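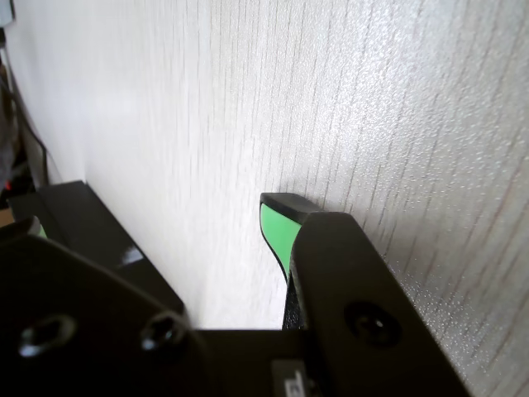 *Prurik table top, pale finish with a faint wood grain*

# Prurik table and cube set

Item 3724. Lent as one item: the table, four wooden cubes and a black box with a lid. The table can be booked without the cubes, but the cubes are not lent without the box.

The top is 70 cm deep. The pale finish shows up coloured pieces well, and small things are easy to find on it at the end of a session. It marks if heavy items are dragged over it, so lift them. Wipe it with a damp cloth and dry it straight away. Do not use scouring pads or bleach.

Under a strong lamp the surface can glare. Move the lamp to one side, or turn the table a little.
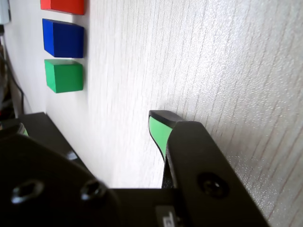
**Ponau Equipment Loans | Tables and Small Items**

The cubes are plain, one each in red, blue, green and yellow. They have no letters or numbers, which makes them useful for sorting, copying a pattern, stacking and simple "put this next to that" tasks. People also borrow them as markers when planning a room layout.

Older sets came from Moreira and had a cloth bag. Those are being withdrawn. If you still have one, send it back with your next return and we will replace it with the boxed set.

| | |
|---|---|
| Item number | 3724 |
| Depth of top | 70 cm |
| Cubes | red, blue, green, yellow |
| Storage | open black box with separate lid |
| Loan period | 10 days |
| Replacement charge, cubes and box | £49 |
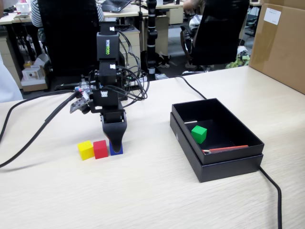 **Where does the lid go while the box is in use?**

Put it under the box. It takes up no extra space on the table there and is less likely to be left behind.

The box is big enough for all the cubes with room to spare, so it will take a pencil or a short ruler as well. Please empty out anything of your own before you return it.

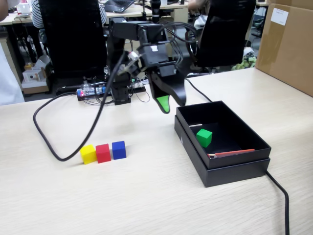
Put the cubes in first, then fit the lid and check that it sits flat all the way round. Boxes go back on the Vondo shelf by the loans desk, with the item number facing out. Tables stay in the room they were booked for unless you have asked for a move.

Report a chipped or missing cube on the return slip. Single cubes can be replaced from stock in most colours, though yellow is on order and has been short since December.

Page checked 24th January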